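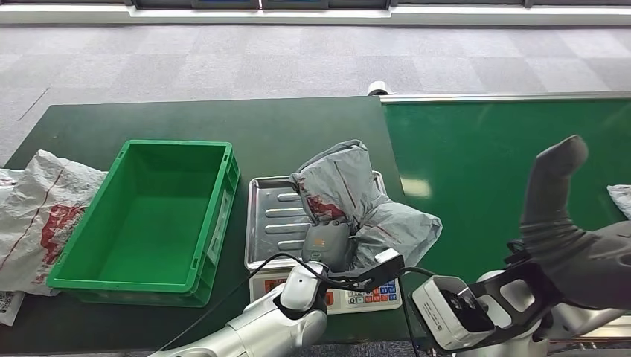 Bench Scale with the steel tray

Five stars from me, and I don't hand those out easily. I run a small mail-order business selling yarn and knitting supplies, and for years I weighed everything on a kitchen scale with a dinner plate balanced on top. If the bag was bigger than the plate (they were all bigger than the plate) it drooped over the display and I had to lift up the corner and squint underneath. I bought the Granton in June and I wish I'd done it three winters ago!

The tray is what sold me. It's a proper rectangle of stainless steel with raised ridges running across the bottom, and it gives a soft plastic mailer something to sit on. Mailers are awful things to weigh. They slump, they slide, they puff up with air. On this one I can dump a half-folded bag in a heap, let one side hang over, and the number settles in a second or so as long as the overhang isn't touching the bench. That last part matters, so watch it. I had one parcel come up light three times in a row before I noticed a corner of the bag was resting on the table.

The display is red and on the small side, down on the front left. I can read it fine standing up, less well if I'm on my stool. It's bright enough that my overhead light doesn't wash it out, which was my big complaint with the gray LCD on the old one. The keypad is over on the right with the colored buttons, and I'll admit I ignored most of them for the first month. Zero and tare are all you need for parcels. The others are for price per weight and memory, and I did end up using the memory for my three standard boxes, so now I press one button and the box weight is already gone. Love it.

Accuracy: I tested mine with a bag of sugar, a dumbbell, and a parcel the post office counter had put at 413 grams. Mine said 415. I'm calling that a win. It reads in 5 gram steps, so if you sell beads or spices by the gram, look for something finer.

Setup took a few minutes. The feet screw up and down and there's a little bubble to level it by. My bench isn't level (old house) and two of the feet needed a fair amount of winding. The tray just drops on. It lifts off too, for cleaning, and I wipe it down on Mondays when I do the bench.

Where you put it makes a big difference. I started with it at the end of the bench and kept carrying parcels back and forth like a waiter. Now it lives in the middle, with an open plastic crate to the left. Pack, weigh, label, into the crate. The crate is a Kolleo, nothing special, but it's the right height to drop things in without bending the corners. If your bench is dark like mine, the white base will show every smear of marker pen — rubbing alcohol gets it off.

Things I don't love. The power cord is too short, and I had to buy an extension. It beeps every time you press a key and I haven't found a way to turn that off. The manual is one folded sheet in tiny print. And the battery is supposed to last 55 hours, but I've never come close to that, so I leave it plugged in.

I did look at the Hamada, which is slimmer and has a nicer screen, but it comes with a flat glass top and I could picture my mailers skating right off it. For flat boxes it would probably be great.

I've now put a whole summer of orders across the Granton and had no postage surcharges come back to me. With the kitchen scale I was getting a couple a month. The kitchen scale has gone back to the kitchen, where it weighs flour and is doing very well.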